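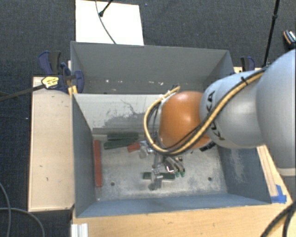

Skendberg Evening Classes - FAQ

Last updated July 9, 2023

When can I enrol?
Now, for most things. Autumn list is up except Italian, still waiting on a tutor. Beginners' pottery goes first, it always does, so don't leave it till the week before.

Do I need to live in Skendberg?
No. Vatumberg people welcome, same price. You just won't get the resident's library card thrown in.

How much is it?
Short courses 31, long ones 34. Materials on top for pottery and upholstery, tutor will tell you how much on the first night. Cash or card, no cheques please.

Any discounts?
Yes, students and anyone over 65. Bring proof. We can't do it afterwards, please don't ask the desk, they really can't change it once its gone through.

I missed the first class. Can I still join?
Usually, up to week 3. Not for bookkeeping, too much gets covered early on.

Can I swap courses?
Once, if there's room on the other one. Email with both course names. "The Tuesday-ish one" doesn't help us!

What if my course gets cancelled?
Full refund, back to the card you paid with. Takes a while. If you paid cash you need to come in with the receipt.

What if I change my mind?
Refund less a small admin fee until 2 weeks before the start. After that no refund, but you can pass your place to a friend. Tell us their name first.

Where do I park?
Behind the Jakubowski building, after 6pm it's free. Not in the bays by the side door, they're for the dental surgery and they do clamp. Bikes in the front rack.

Is there a bus?
The Zidel bus stops opposite. Last one back is tight if your class finishes at 9.30, so sit near the door.

Who do I talk to about access?
Emerson Peixoto, front desk. There's a lift to the first floor but not the second, so let him know before you book and we'll try and move the room.

Do I get a certificate?
Only for bookkeeping and first aid. Attendance letters for anything else, ask Cauã Teixeira, give him a few days.

Can I bring my child?
Sorry, no, 16 and over. Family craft mornings start again in March, seperate booking page for those.

Is there anywhere to eat?
Drinks machine downstairs. Takes coins only. Sandwiches fine in the corridor, not in the sewing room.

Lost something?
Box under the front desk. Emptied at the end of every term.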